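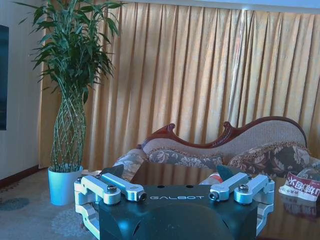

Hex-socket screw near the outer pivot of an aluminium linkage.

Workshop supplies > Hand tools > Hex keys and drivers

Cevard long-arm hex key set, metric

Posted in March by Suryani Mangundap

Print this page | E-mail this page

The Cevard set covers the metric socket sizes used on general machinery, furniture fittings, bicycles and light fabrication. It is supplied in a hinged plastic holder with the size marked beside each slot. The smallest key is 2 mm and the largest is 12 mm. Keys can be bought singly from the spares counter under the same stock code with the size added as a suffix.

Each key has a ball end on the long arm and a plain end on the short arm. The ball end enters the socket at an angle and is meant for running a screw in or out once it is free. Final tightening and first loosening are done with the plain end. Ball ends broken at the neck are not covered by the guarantee.

Material and finish

Alloy tool steel, hardened through and tempered. The surface is a dull satin with a light oil film as delivered. Wipe the keys before use on painted or anodised parts. The oil is a storage film and does not need to be replaced if the set is kept in a dry drawer. Keys stored in vehicles or outdoor cabinets should be wiped over with light machine oil every few weeks in winter.

The short arm is cut square and left without a chamfer so that it seats fully in shallow button-head and countersunk screws. Where the end has become rounded it can be ground back on a fine wheel. Remove as little as possible, and dip the key in water often. A key that has turned blue at the tip has lost its hardness and should be thrown away.

Fit

Check that the socket is clean before inserting the key. Paint and dried thread sealant at the bottom of a socket hold the key out and are the usual cause of damaged screws in the smaller sizes. A pointed scriber clears most of it. An inch-size key that seems to fit a metric socket will slip under load.

For set screws in soft alloys, tighten by hand with the short arm as the lever. Do not slide a tube over the long arm. Where the machine maker gives a torque figure, use the Miltidier bit sockets on a torque wrench in place of the keys.

Supply

Sets are packed singly or in trade cartons of 60. Carton orders placed before noon on Wednesday leave with the same week's delivery from the Skurkport warehouse. The replacement holder is a separate item. Holders made for the older Wijaya set do not accept these keys, as the slots are narrower at the large end.

Guarantee: 13 months from invoice, against faults in material or hardening. Return the broken key with both pieces where possible. Wear of the tips is excluded.

Trade enquiries: Conceição Neves, hand tools desk.

Print this page | E-mail this page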